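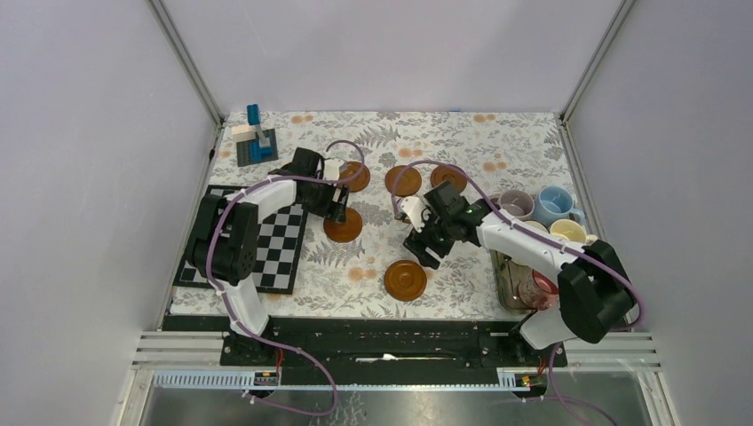 Saucers on the patterned cloth, checkerboard to the left.

TABLEWARE AND TABLE COVERING CHECK
Site: Prestora
Checked by: Odair Amaral
Date: Sun 7 April
Next check due: May
Key: OK / Attention / Fail / N/A

Section 1. Table covering

1.1 Cloth lies flat, no folds under items – OK
Smoothed by hand before the saucers went down. One crease toward the front came back after pressing. Low enough to leave.

1.2 Cloth does not hang where it can be caught or pulled – OK
Clips checked, all tight. See 1.4 about the spare clips.

1.3 Cloth clean – Attention
Faint tea mark. Hard to find among the gray leaves and orange flowers, so check by touch as well as by eye. Wash at the next change.

1.4 Spare cloth and clips on the shelf – Attention
Spare cloth there. Clips are down to 3. Order from Tsakiris with the next delivery.

Section 2. Saucers

2.1 Rims free of chips – OK
Ran a finger around each one. The brown glaze hides small chips, but a fresh chip feels sharp.

2.2 No cracks or crazing – OK
Tapped each one. No dull sound.

2.3 Saucer sits level, does not rock – Attention
One rocks slightly. The foot is uneven, probably from firing. Usable, but keep it for dry items and do not put a full cup on it.

2.4 Sets not stacked more than six high in storage – Fail
Found a stack of eight in the cabinet. Split into 2 on the spot. Same comment as last time.

Section 3. Cups
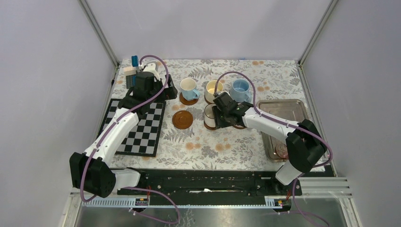 Handles are the part that gives out first on this crockery, and every cup gets a light twist at both joints before it goes on a table. All passed. The older Trandonine cups were withdrawn last year after a handle came off in the dishwasher, so anything of that make found in the cabinet should be put in the breakage box. Cups and saucers here are mixed, and that is fine for this check. The white cup with the light blue lower part goes on brown the same as the cream one with the pale yellow inside. What matters is that the foot of the cup fits the well of the saucer.

3.1 Handles firm – OK

3.2 Rims smooth, no chips at the lip – OK
Small glaze pinhole on one cup, outside only. Not a chip.

3.3 Insides free of staining – Attention
Light tea ring in one. Soak overnight, no scouring powder.

3.4 Cups set back from the table edge – OK

Section 4. Cleaning and storage

4.1 Dish soap labeled and capped – OK
Prola, 2,000 ml bottle, half full.

4.2 Cabinet shelf pins secure – Attention
Shelf 21 has one loose pin. Pushed back in, needs replacing. Light items only until done.

4.3 Breakage box lined and closed – OK

4.4 Dustpan and gloves within reach – Fail
Dustpan present, gloves missing. New pair to be hung on the same hook.

Open items: 1.3, 1.4, 2.3, 3.3, 4.2, 4.4
Closed during check: 2.4
Signed: O. Amaral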